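抓取工作站采购前安全检查表(附意见)

检查区域:Lenden 车间二层,手工与自动化交接工位
填表人:Wichai Jaidee
时间:星期二上午,早班交接之后

先跟各位同事说几句。这份表本来只打算写一页,可是我在工位旁边站了大半个上午,跟几位师傅聊着聊着,想记的东西就越来越多了,只好请大家多担待。表里凡是写“待定”的,都会影响下一轮设备预算,所以请采购那边的朋友务必看完意见栏,哪怕先泡杯茶慢慢看也好。

一、工作台与围挡

1. 台面平整,无裂口、无翘边。
结果:合格
意见:白色台面用起来很舒服,小零件掉在上面一眼就能找到。缺点是灰尘和碎屑也特别显眼,建议每班开始前擦一遍,抹布和清洁剂的钱请列进耗材,别再从维修费里挤了。

2. 围挡板拼接处无缝隙、无松动。
结果:合格,需复查
意见:新工作站如果还用拼板,请在询价单里写明接缝要能拆开清洁。Sanditden 的报价里没有提到这一点,我已经去信问了,等他们回复。

3. 照明均匀,不刺眼。
结果:合格
意见:师傅们都说现在的光线不错,将来加装相机时请尽量保留原来的灯位,省得重新调。

二、人员防护

4. 进入工作区须佩戴合身的针织手套。
结果:合格
意见:手套的事我想多说两句。尺码一定要备全,手小的同事戴大号,指尖总是空出一截,捏小东西很别扭,靠近夹爪时我看着也不放心。今年预算里手套按 211 双申报,请不要砍,这真不是能省的地方。

5. 夹爪动作期间,手不得伸入夹持范围。
结果:部分合格
意见:规矩大家都懂,可是一忙起来难免会顺手去扶一下工件。我倾向于买带力矩限制的型号,贵一点就贵一点。Grondale 那款可以把夹持力上限设在 50 牛,Duangkaew 的样本上没写这个数,请采购同事打电话问清楚,最好让对方盖章书面答复。

6. 急停按钮伸手可及。
结果:不合格
意见:现在的按钮在工位左后方,右手作业的人要转身才够得着。新设备请要求配两个急停,左右各一,这项请当作硬性条件,谈价钱的时候不要拿它去换折扣。

三、夹持物与试样

7. 软质试样无尖角,不黏附夹爪。
结果:合格
意见:试夹软东西比试夹金属件麻烦得多,力气大一点就扁了。请供应商来演示时用我们自己的试样,他们带来的样品总是夹得特别漂亮,参考意义不大。

8. 试样用后归位,台面不留杂物。
结果:待改进
意见:收纳盒不够用。几个带盖的小盒子花不了多少钱,我就直接写进申请里了,希望大家没有意见。

四、预算与计划

9. 备件清单是否齐全。
结果:待定
意见:指垫属于易损件,我的想法是每 2,000 次夹持检查一次,磨花了就换。请三家都按这个周期报全年的备件价,不然主机看着便宜,后面零零碎碎加起来吓人一跳。

10. 保修与培训。
结果:待定
意见:希望争取到 18 个月保修,培训至少安排两场,早班晚班各一场。去年那批输送带只培训了早班,晚班的同事是自己翻说明书学会的,说起来我到现在还有点过意不去。

11. 安装时间。
结果:待定
意见:最好放在四月,那时候订单少一些,停工位的损失也小。场地我已经和二层的班长打过招呼,他答应提前两天把旁边的货架挪开。

总的处理意见:现有工位可以继续使用,第 6 项请在下次检查前整改,第 2 项由我本人复查。三家供应商的回复到齐以后,我再把第 9 到 11 项补上,重新发给大家。哪位对表里的写法有不同看法,直接到工位来找我就行,早班我都在。

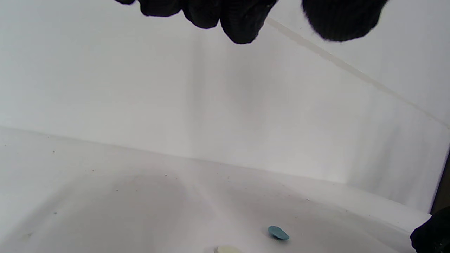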